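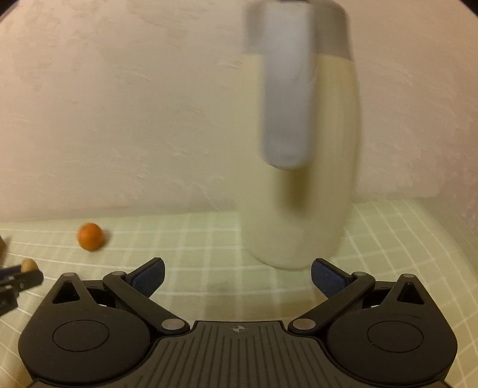 Section 3: Working out what to buy before you buy it

Search this guide Go

I'm Consuelo, and I put this section in because I got my own first order badly wrong. Get a pencil, it won't take long.

1. Decide how many hands you need. A gripper for one hand is fine for picking up and putting down. If your jobs need one hand to hold and the other to pull, peel or open, budget for a pair from the start – adding the second one later cost me an extra 775 pounds in delivery and set-up.

2. Write down the widest thing you want to grab, then the heaviest. A tall flask and a small ball ask very different things of the same two fingers! Check both against the opening width and load on the maker's sheet.

Note: measure across the handle as well, if there is one. I forgot, and had to send a set back to Tanner.

3. Price the pads separately. The Imura quote I got in November looked lovely until I saw that spare finger pads weren't in it. Put down two spare sets per gripper for the first year, more if you're handling fruit or anything sticky.

4. Plan the floor and table space. A plain grid mat is cheap, wipes down easily and shows you where to put things back between goes. Allow a mat for each spot you work in.

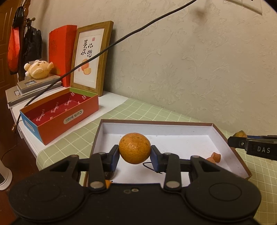 Soft fruit is where the pads earn their money, so if that's your sort of job, ask for a week's trial before you sign (Vonus gave me 11 days, which was kind of them). Try it with fruit that's a bit past its best too. You'll learn more from one squashed orange than from the whole brochure.

5. Add up the cables. Measure from the socket to the far side of the table, going round the furniture, and buy the next length up.

Caution: never run a cable where somebody walks, and don't hang a gripper by its lead.

6. Total it all and keep a bit back. My last full set came to 2,504 pounds for the pair, with pads, mats and leads – and I still needed another 41 for a carry case.

When you're happy with the total, copy it on to the order sheet in Section 4, with the Model number written out in full.

Share 11 Comments 41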